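Thread on fibre. I changed how I eat in April and kept notes, and a few of you asked what I did. Long one, mute if it's not for you.

I'm not a dietitian. I'm a person who read a lot of packets. If you have a bowel condition, or you've been told to keep fibre low, follow what your own doctor said and ignore me.

Starting point: white toast, a sandwich, pasta or a jacket potato with the skin left on the plate. Plenty of food, not much fibre in it. I'd assumed I was fine as I ate veg with dinner most nights.

I logged everything in Zillell before changing anything. It's a basic app, you type in the food and the weight. The fibre column is hidden by default. You have to go into the settings and switch it on, under nutrients, then scroll.

First full day logged came to 2840 calories. The fibre figure was so low I checked I'd entered the bread properly. I had.

Worth saying that the app is only as good as what you put in. Half the user-added foods have the fibre left blank, and it counts a blank as nothing. Read the packet and fill it in yourself.

On UK labels fibre sits under carbohydrate, usually after sugars. It isn't compulsory on the back-of-pack table, so some brands leave it off. If it's missing I look up a plain version of the same food and use that.

"Made with wholegrain" on the front can mean a small amount of wholegrain. Look at the ingredients. They go in order of weight, so if wholemeal flour is first, good. If it's white flour first and wholemeal fourth, you know what you've bought.

Same goes for brown bread. Some of it is brown because of malt flour or colouring.

Breakfast was the easiest thing to change so I did that first and left everything else alone for a fortnight. Porridge oats, Gevidik ones from the big bag, made with half milk and half water.

The Gevidik oats aren't special. They're what Kobori stocks and the bag has a decent seal. Any plain oats will do. The flavoured sachets have less oat in them than you'd think, and more sugar.

Toppings I rotate: frozen raspberries, a grated pear with the skin on, a spoon of milled linseed, chopped dried apricots. Raspberries are very good for fibre. Frozen ones go in straight from the bag and turn the whole thing pink.

Linseed needs to be milled. Whole seeds mostly pass straight through. Keep the opened bag in the fridge as it goes bitter in a warm cupboard. I threw one away.
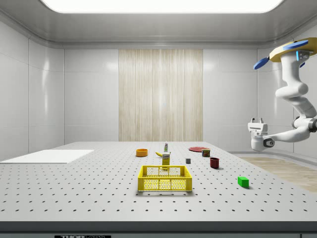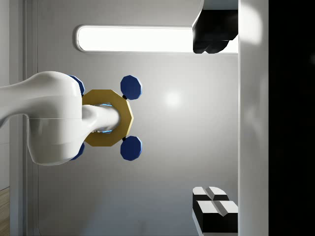 Fruit is where I got most of my questions, so a slightly longer post on that. Whole fruit beats juice for fibre, as juicing leaves most of it behind in the pulp. Smoothies come out somewhere in between. A banana as yellow as the one behind the crate in the first picture has less resistant starch than a greenish one, because the starch turns to sugar as it ripens. Resistant starch behaves a lot like fibre once it reaches the large bowel. I still eat them yellow, I don't like the chalky taste of green ones.

Apples and pears: leave the skin on, wash them. Oranges: eat the segments, don't fuss about pulling off every bit of the white. Grapes are fine but there isn't much in them fibre-wise.

Dried fruit counts but it's easy to eat a lot of it. Prunes do what everyone says they do. Start with a couple.

Lunch next. I swapped the bread for wholemeal and put beans or lentils in something most days. Lentil soup on Sunday, in tubs for the week. Red lentils need no soaking and fall apart by themselves, so it's a lazy soup.

Soup: onion, carrot, celery, red lentils, tin of tomatoes, stock cube, cumin. Cook until it's mush. I don't blend it. Lemon at the end if there's one in the house.

Tinned beans are as good as dried for this and cheaper on gas. Rinse them. It gets rid of some of the salt and, for me, some of the wind.

On wind. Yes. The second week was bad. I'd gone too fast and had kidney beans in chilli and then chickpeas for lunch the next day. I dropped back to one lot of pulses every other day and built up from there.

If I did it again I'd add one thing, wait a week, then add the next. Your gut does get used to it but it wants time.

Drink more as well. Fibre soaks up water, and if you add a lot of bran without drinking you can end up more blocked up than you were. That happened to my first attempt a few years back, on bran flakes and coffee. I gave up then and blamed the bran.

I don't measure water. I have a glass with each meal and one between, and more if I've been out on the hills.

Dinner changed least. Skins stay on potatoes. Half the mince in a bolognese is now green lentils. Peas go in nearly everything. Frozen peas are cheap and people forget about them.

Wholewheat pasta: I didn't like it on its own. Mixed half and half with white it's fine, but start the wholewheat first as it takes longer. Check the packets, mine were a few minutes apart.

Brown rice I've not got on with. Takes too long and I always end up with it stuck to the pan. Pearl barley I like a lot more. It goes in stews and it's fine cold the next day with a dressing.

Snacks. Nuts, oatcakes, popcorn. Popcorn is a whole grain, which pleased me. Make it in a pan with a lid and a bit of oil. The microwave butter ones are a different thing.

Cost, since it always comes up. Oats, lentils, tinned beans, peas and cabbage are about the cheapest things in the shop. My bill went up on berries and nuts, down on meat. I didn't track it closely enough to give you a total.

For anyone in Clokness, Kobori has pulses in the large bags at the back by the flour, and they're a lot cheaper there than the small ones on the tin aisle. The market stall does barley loose if you take a tub.

The best day I logged was 38 grams of fibre. That was porridge with raspberries, lentil soup with wholemeal bread, a pear, then chilli with barley. Calories that day 2706, so slightly less than the first day and I was a good deal fuller.

That's one day against one day, so don't read anything into the calories. I wasn't trying to lose weight and I've stopped logging them.

What I noticed over the months: more regular, not hungry at eleven in the morning, fewer biscuits in the afternoon. Skin, sleep and energy all the same as before. I've seen people promise all three.

I didn't buy a supplement. A friend takes psyllium husk and gets on well with it. If you try it, mix it with plenty of water and drink it straight away, it sets like wallpaper paste. If you take medicines, ask the pharmacist about timing, as it can affect how some of them are absorbed.

Bars and cereals with "added fibre" usually mean chicory root, listed as inulin. It's a real fibre. It also gave me the worst stomach of the lot, so I'd have half a bar the first time.

Few replies in one go. Yes, sweetcorn counts. Yes, you see it again, that's only the outer skin. No, lettuce isn't up to much. Yes, cooked veg still has its fibre, boiling doesn't destroy it.

Kids: they need less than adults and fill up fast, so please don't copy my amounts for a toddler. Your health visitor will know better than I do.

Going gluten free makes it harder but not impossible. Check the oats are labelled gluten free, as ordinary ones can be contaminated with wheat. Beans, lentils, nuts, fruit and veg are all there for you. It's the bread that tends to be poor.

My regular shop now, if it helps: porridge oats, milled linseed, frozen raspberries, frozen peas, red lentils, green lentils, 5 tins of mixed beans, pearl barley, wholemeal loaf, pears, carrots, cabbage, oatcakes.

The loaf gets sliced and frozen the day I buy it. Toast from frozen. Wholemeal goes stale quicker than the white sliced I used to get and I was wasting the end of every one.

Sprouts are good for fibre, to whoever asked about Christmas dinner. So are parsnips, and the red cabbage. I'd leave the beans off that day.

I'll put the barley stew up as its own post, it's too long for here. The soup is as written above, use whatever lentils to stock you like and add water if it gets thick.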